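Kalska drifts out of tune after half an hour, is it me or the synth?
Posted by Ornella Valentini, 2023-09-14

Hello everyone, I hope this is the right corner of the site for it. I bought a second-hand Kalska in August, the eight-voice desktop model, from a very nice chap who had kept it in its box for most of its life. I absolutely love it. The low strings patch alone was worth the money, and I've hardly touched my old piano since (my sister has noticed and is not pleased, as she gave me the piano).

My trouble is this. When I switch it on everything sounds lovely, and then somewhere past the half-hour mark one or two of the notes in a chord start going sour. If I play the same note over and over, most of the time it's fine and then every so often it comes out a bit flat, as though somebody else had joined in who hadn't been listening. Turning the machine off and on again helps for a while, then back it comes.

I've run the auto-tune from the global menu, but I do it straight after switching on so that it's out of the way before I start. I've also turned the fine tune knob back to the middle, and I've checked that the pitch wheel on my keyboard isn't sending anything odd.

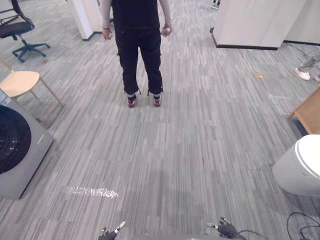 The keyboard is a Fajardo, connected with an ordinary five-pin MIDI lead, and the sound goes out to a pair of small speakers through a Wuker mixer. I've tried it with headphones straight into the Kalska and the sour notes are still there, so I think I can let the mixer off. The synth sits on a shelf over a radiator, which hasn't been on yet this year, and it gets a bit of sun after lunch.

The firmware says 317 when it starts up. I don't know if that's old or new and I've been too nervous to update it in case I lose the sounds the previous owner made, some of which are gorgeous. Is this a repair job, or am I doing something daft? I don't mind being told it's the second. Thank you in advance, and sorry this has turned into such a long one!

Ornella

HutskaFan

Mine does this. Analogue innit. Get a digital one if you want it in tune, my Hutska has never moved in four years.

Fulvio Monti

Hello Ornella, and welcome. You're not being daft at all, and I don't think you have a repair job on your hands, at least not yet. I've had my Kalska a good long while and went through much the same worry when it was new to me.

I think the main thing is when you're running the auto-tune. The oscillators on this one are analogue and they wander as the insides warm up. If you tune it the moment you switch on, you're tuning a cold machine, and by the time you've made a cup of tea and got into the swing of it, those settings are wrong. Switch it on, leave it for 31 minutes (I use the kitchen timer, and I put in an odd number so I know which thing is beeping), and then run the auto-tune. Don't play it while it's tuning, and leave the lid of the keyboard alone too, as any notes coming in over MIDI seem to upset it on the older firmware.

The reason you only hear it every so often is that the synth takes its eight voices in turn. If one voice has drifted, then playing one note again and again will bring you round to the bad one every eighth go. There's a handy way to find it. Go into the global menu, page 2, and look for Voice Select. Turn it from All to Single and step through them one by one while you hold an A. You'll soon hear which is the culprit. If it's the same voice every time, even after a proper warm-up and tune, write its number down, as a repairer will want it.

I'd find it another shelf as well. Sun after lunch is enough to move the pitch on its own, and once the radiator comes on you'll have a miserable winter. Mine used to live by a window and I was forever blaming the poor thing for what was really the weather.
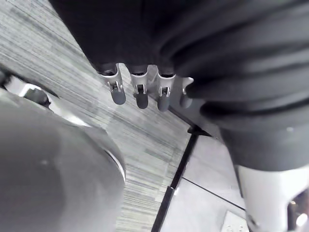 Will updating the firmware wipe the sounds the last owner made?

It shouldn't, but save them first anyway. Connect the USB lead to a computer, choose Dump All from the global menu, and record what comes out with any free SysEx program. It takes a few minutes and gives you one file with every sound in it. Put a copy somewhere safe before you go near the update. To get them back, you send the same file to the synth with memory protect turned off.

As for the version, 317 is one of the older ones. I'm on 700 and the auto-tune is a good deal better behaved, and it tells you at the end if a voice has failed. Do the update with the Fajardo unplugged, and then warm up and tune again afterwards, as the update clears the old tuning table.

If one voice is still sour after all that, come back and tell us which. It may be a small trimmer inside that wants a nudge, and I'd leave that to somebody with the right screwdriver and a steady hand. I've never braved it myself. Do let us know how the strings patch sounds once it's settled, I'm rather fond of that one too.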